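May 8, 2021

Long day with the handheld grippers at the Rirnell building. I spent the morning collecting and the afternoon on the rules sheet, which is now version 3. Writing this down tonight because I won't remember the reasons by the time Clifford reviews it in July.

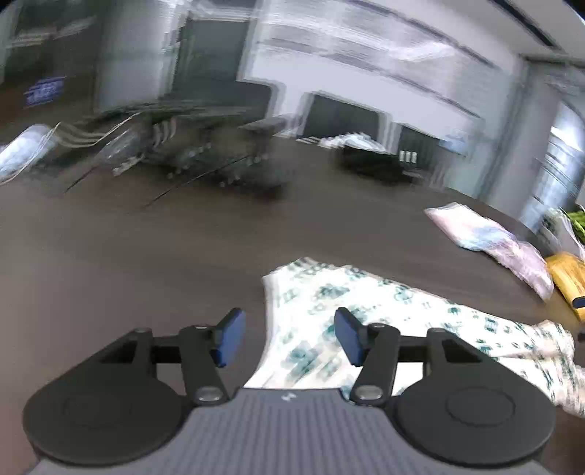
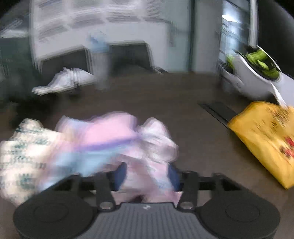
Brown table, soft goods. Open fingers near the printed cloth in the first one, a pink fold held between the pads in the second.

The sheet was getting too long. Version 2 ran to 11 rules and people had stopped reading after the first few. Valter Azevedo sat with me after lunch and we went through them one at a time. I read the rule out, he told me what people do, and we wrote down whichever one we could defend.

What changed:

- **Approach.** The old text said "approach at a natural speed." Everyone has a different natural speed. The new text says to slow down before the fingers reach the item and to keep the wrist steady until they close. Blur on the way in is allowed. Blur during the close means the episode gets flagged, and a second person looks at it before it goes in.
- **Open before you arrive.** Fingers go fully open before the pads are over the item. Valter wanted to allow opening on the way down for small things. I said no. We left it as no for soft items and will look at it again for hard ones.
- **One grasp, one item.** With fabric this is harder to write than it sounds. If two layers come up together, is that one item or two? We settled on this: if the layers belong to the same piece, it counts. If a second piece comes along, put everything down and mark the attempt as failed. Don't shake it loose in the air.
- **Regrasping.** Up to 3 tries, then stop and end the episode. Failed tries stay in the recording. The old sheet didn't say, and I found out that two people had been trimming them.
- **Clutter.** Leave the table as it was set. Version 2 let the operator move things out of the way by hand "if necessary," and necessary had come to mean always. Now the free hand stays off the table once recording starts.
- **Food packaging.** Bags and wrappers can be on the table. Don't squeeze a closed bag hard enough to burst it. I wrote this one after what happened with the crackers at Munora.

We dropped the rule about keeping the background still. It couldn't be followed in a room people walk through, and a rule that gets broken every day makes the others look optional. Valter was stronger on that than I was, but I came around.

We also dropped the rule about sleeves. It had been put in for the old mount and doesn't apply to this one.

The part we didn't agree on is labeling. I want the operator to mark success or failure right after each episode, while it's fresh. Valter thinks the person who did the grasp shouldn't be the one grading it. He pointed to the Hinds set, 993 episodes, where the operators marked almost everything a success and the recheck took longer than the collecting did. That is a fair point. I wrote it as a two-step thing for now: operator marks it, reviewer confirms, and if they differ the reviewer's mark stands but both are kept. It's more work. Clifford Li will probably ask who is going to do it, and I don't have an answer yet.

The other open item is pad wear. Skerkitz has a line in their own sheet that says to change the pads every 300 grasps. I don't know where they got that number and neither did the person I asked. Pads that spend all day on cloth must wear differently from pads that spend all day on cans. For now ours says to check the pads at the start of each session, wipe them, and write the date on the log if they get changed. I'd like a real number in there but I don't want to copy one.

On the practical side, the daily check at the start of the sheet now takes around five minutes if you do it properly. Pins seated, fingers moving freely, lens wiped, clock matched to the laptop. I timed it twice. The clock is the one people skip, so I moved it to the top.

Printed the new sheet on one side of one page. Taped a copy to the inside of the case lid and put another in the binder. The old copies are in recycling except one, which I kept with the changes marked in pen.

Still to do: send the file to Clifford, ask Munora which version they're using, write a short definition of "piece" for garments with loose parts like belts and hoods. Valter says gloves too. I hadn't thought about whether a pair is one item or two.

Home late. Wrist is sore from holding the thing, left one is fine.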